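4.2 Sorting hand tools with two arms

The second of our tasks was the one we looked forward to least, and it ended up teaching us the most. Screwdrivers are awkward things to hand to a small robot. They are long and thin, they roll, the weight sits nearly all at one end, and two of them lying close together will tangle at the shafts as soon as one is lifted. We had already seen in the block task (Section 4.1) that the Lurnier policy could pick up a compact object from nearly anywhere on the floor of the workspace, and we wanted to know how much of that skill would carry over once the object had a right end and a wrong end to hold it by.

The workspace is the one called Irnham in Section 3, with both arms mounted on the front rail and the patterned lining left on the walls for every run reported here. We did think long and hard about plain walls. In our early trials, though, the policy trained against plain walls became rather fussy about shadows, and we decided we would sooner have it learn to ignore a busy background from the beginning (the comparison is in Appendix B, for readers who enjoy wallpaper as much as we have come to).

Each episode begins with a loose group of screwdrivers on the open floor and a pair of containers further back, and the job is to get the tools into the bin. Either arm may do the picking and either may do the placing. Nothing in the instruction given to the policy says which arm should go first, and we took some care to keep it that way, as an earlier version of our instructions had quietly favoured the right arm and we spent a good part of April finding out why the left one had gone idle. The containers stay within reach of both arms, while the starting layout of the tools is changed by hand between episodes.

We collected 1,000 demonstrations by teleoperation and set 264 of them aside before any training was done. The operators were asked to work at whatever pace they found comfortable and to leave their mistakes in, so long as they put them right afterwards. A dropped tool that is picked up again is a perfectly good lesson, and we were keen that the policy should see plenty of them. Episodes in which a tool ended up somewhere neither arm could reach were stopped and recorded again from the start.

The main difficulty, and the reason for the method described in this section, is that the two arms want the same small patch of air above the containers. A simple rule which lets only one arm move at a time is safe but painfully slow. Letting both move freely is quick until the moment they meet. Our answer, which we call the Yorath schedule, sits between the two. Each arm makes a short forecast of where its gripper means to be, and an arm that wants to enter a patch already claimed by the other is given something useful to do near the floor while it waits, usually lining itself up with the next handle. The forecast is renewed every 500 milliseconds.

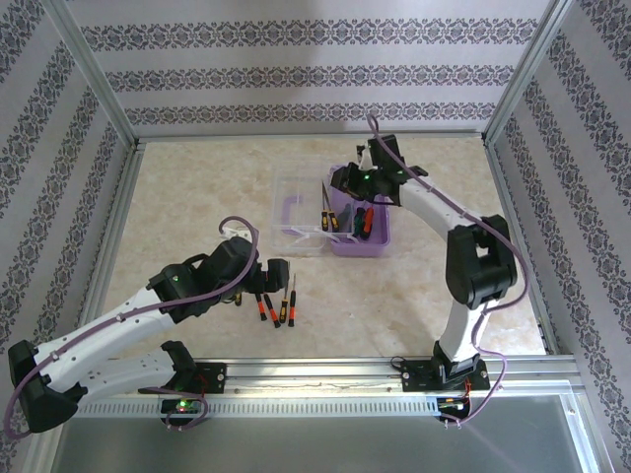 Figure 4. The tool-sorting task in the Irnham workspace. The right gripper is above the purple bin, and the left gripper is low over the floor beside the loose screwdrivers.

Ifor Ellis, reading a draft of this section, objected that an arm waiting near the floor is still an arm waiting, and asked whether we had not simply hidden the delay in a more flattering place. It is a fair question and we have tried to answer it properly. Time spent low over the tools does count as waiting in our records unless the arm's next movement is a grasp that begins from that very position. If it has to rise and come down again somewhere else, the whole pause is counted against us. Under this stricter rule the Yorath schedule still finished the held-out layouts sooner than the one-at-a-time rule, though by a smaller margin than our first draft had claimed, and we are grateful to have been made to look again.

Ellis also wondered whether the gain would vanish once only one tool was left. It does, and it could hardly be otherwise: with a single screwdriver remaining there is no next handle to line up with, and the second arm goes back to its resting pose. For this reason we report the time for the last tool separately.

As for the grasps themselves, the policy came to prefer taking a screwdriver close to where the handle meets the shaft, which keeps it fairly level as it leaves the floor. Where handles lay close together it would sometimes nudge one aside before closing the gripper. We had not set out to teach this, but on going back through the demonstrations we found that several operators did it as a matter of habit, and we suppose the policy picked it up from them.

The failures were mostly of one kind. A tool would be carried nicely to the bin and then let go a little early, so that the shaft caught on the rim and the whole thing tipped back out. Lowering the release height helped with this but made it more likely that the gripper would brush against tools already standing in the bin. We settled on a height between the two by trial, and we would not claim that it is the best one. The Hundedska baseline, which we ran with its release height left as supplied, suffered from the same trouble, and its results with our adjusted height are given alongside the originals in Section 5.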